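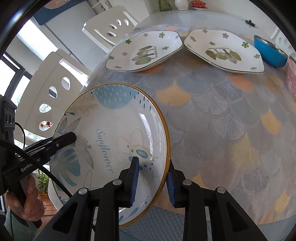
Interviews > Tableware > Decoration and glazing

Last updated: 26 October 2021

Daranee Kongkaew has spent 20 years working with printed decoration on ceramic tableware, the last seven of them at Drerkov, where she is responsible for transfers and gilding. Before that she was on the kiln side at Vorklow. We spoke to her at her own dining table, with a good part of her cupboard on it, and asked her to keep to the practical side: how a pattern gets onto a bowl, and how long it can be expected to stay there.

She began with the difference between a flat plate and a deep bowl. Most patterns, she said, are drawn by people who are thinking of a plate. "On a plate the border goes on the rim and the picture goes in the well. The two areas are nearly flat and the transfer lies down without much argument. A bowl has a curved wall, so the sheet has to be stretched or cut. If you stretch it, a circle becomes an oval."

Her example was the white bowl with the sunflower pattern. It has a blue leaf low on one side, leaves in grey outline, a line-drawn white flower and the word "Sunflower" in blue script running diagonally across the inside. Lettering is the part she looks at first. "People forgive a leaf that is 3 mm too wide. They don't forgive a letter. On a curve I want script, and I want it on a slant, where the eye has no straight line to compare it with. Capitals set level on a bowl wall are a misery to apply."

The loose arrangement of such a pattern also has a use in production. Separate motifs can be put down as separate pieces, with plain white between them, and a small shift in any one of them will pass inspection. A closed border has to meet itself. Kongkaew turned to the two plates with cut corners, which have small sprigs of green and pink flowers round the edge and lotus leaves with pink blossoms in the centre. "Sprigs again. The gaps are where you hide the error. With a continuous band on that shape you would have to get every corner right."

The corners matter for the gilding as well. On a round piece the line is applied by turning the ware on a wheel and holding the brush still. On a squared plate the hand has to follow the edge, and the line tends to thicken where the brush slows down. She checks for this by running a thumbnail round the rim. A thin line is preferred – it uses less metal and shows less wear, though it leaves no room for a second pass.

Asked about wear, she was definite. Decoration that sits on top of the glaze is fixed at a lower temperature than the glaze itself and remains the softest part of the surface. At the Stekau test room, where her samples are sent, a piece goes through repeated washing and is compared with an unwashed one under the same lamp. The last set, in May, was run to 1628 cycles. "The blues held. The pinks had dropped a little. The gold was the first to go, and it went from the outer side of the rim, where the pieces touch in the rack."

Her advice for gold-rimmed pieces at home is short. Wash by hand in warm water, use a soft cloth, dry at once. Keep them out of the microwave. Do not stack bowls of different makes inside each other, as the foot of one will sit on the decorated wall of the next. She puts a paper disc between plates and nothing between bowls, which she stores in a single layer if the shelf allows it.

On metal rims such as the one on her blue bowl, she said the same rules apply, with more attention to drying. She would not be drawn on which maker does them best, beyond saying that she had learned a good deal from old Oláh catalogues, which gave firing notes in the back.

We asked whether it troubled her to see so many patterns together. The tablecloth is printed all over with ginkgo leaves in grey-blue, peach and mustard yellow, and there is a red lidded teacup at the far end by a ribbed white vase. "At work I look at ware on grey board. You see every fault on grey board. At home I would like to eat. A busy cloth is kind to a plate – the edge is white, the gold separates it from the cloth, and the rest can look after itself."

The sunflower bowl is used for salad and for fruit. She does not put it on display. The reflection on the inner wall, she pointed out, changes with every turn of the bowl, and under a strong lamp it can make part of the drawing hard to read. A matt glaze would cure that but would mark from cutlery sooner, and she has so far not approved one for a serving piece.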